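About Vallik

Hi, I'm Anqi Yu, and Vallik is my cooking school. We're upstairs on Major Street, over the shoe repair place, and if you come in the evening you'll smell us before you find the door!

I started out teaching dumplings to my neighbors in an apartment kitchen with one good burner. Then the neighbors brought their sisters, and the sisters brought people from work, and by October I was turning people away (which I hated). So I called Pongsak Intarasuk, who I'd washed dishes next to years ago, and asked if he wanted to teach curry to beginners. He said yes before I got to the part about money.

These days we run 9 classes, from knife basics to Pongsak's all-day noodle course, which fills up fast — get on the list early if you want it. Groups are small. A class is $70, and that covers ingredients, an apron to borrow and dinner at the end.
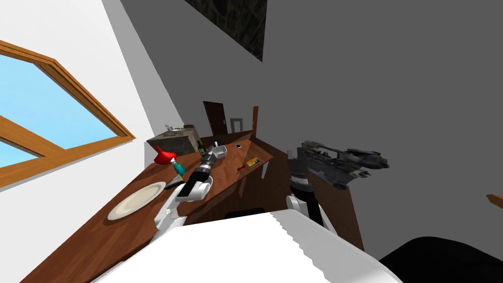 Plate and spray bottle on the wooden countertop.

We've had over 1215 people cook with us so far, and plenty of them had never chopped an onion. I love those students. Pongsak secretly prefers the ones who argue with him about fish sauce.

Our recipes are all written up in a binder we call Kutetti, after a soup my aunt made up and named herself. It's at 189 recipes now and you're welcome to copy any of them. We buy most of our vegetables from Farton, a little farm stand that also lets us know what's coming in next, so the menu moves around a lot.

Got allergies, or a kid who wants to join? Just write to me before you book and we'll work it out.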